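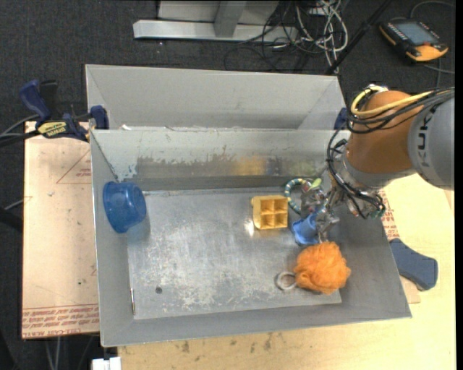
**Why does the arm report a good pick when the gripper is holding nothing?**

Usually the fingers have stalled against something other than the item. The controller sees a motor that stopped before its fully closed position and calls that a grasp. A wall, the bin floor or a second item will all produce the same signal.

## 7.4 False grasps (fault 451)

Fault 451 is raised when Skedelgate's pick log and the weight check disagree three times in a row. The message on the pendant reads "grasp verified, load absent." Don't take the first half of that message too seriously. In Clalavton firmware, "verified" means the fingers stopped early and nothing more.

> **Caution:** An arm in fault 451 is paused with its drives live. Press the emergency stop before you put a hand in either bin. The pause screen is not a safety device, whatever color it turns.

1. Press the emergency stop and wait for the drives to drop out.
2. Look at the fingers before you move anything. Write down what they are touching.
3. Check the clamps at the corners of the bins. Push the bin by hand from each side. Any movement at all means the bin position in the program is wrong, and no amount of tuning will fix it.
4. Look for cables lying against the wrist or caught in the gripper linkage.
5. Release the emergency stop, switch to manual mode and raise the arm straight up at low speed. Stay outside the marked area.
6. Open and close the gripper on empty air. The closed reading should be under 60 counts. If it's higher, the linkage is dirty or bent. Go to 7.6.
7. Set **Grip force** to 80 and run ten picks with one soft item, then ten with one rigid item. Keep the two results apart.
8. Compare the log with what you saw. Trust what you saw.

**Note on soft items.** Mesh, netting and thin plastic give way under the fingers, so the closed reading can look like a miss when the pick was good. The Marchetti tuning sheet says to raise the force until the reading settles. We tried that and got crushed items with the same error rate.

**Note on shiny bins.** Bare metal floors throw glare and reflections. The Cumby vision add-on is sold as a cure for this. Test it with your own lights and your own bin before you pay for it.

### If the fault comes back

Don't clear it more than twice in a shift. The **Ignore load check** option makes 451 disappear, but all it does is hide the mismatch, and the next thing you hear about may be a finger driven into the floor – leave it off.

Save the log, note the force setting and the item, and quote repair code 1929 when you send them in.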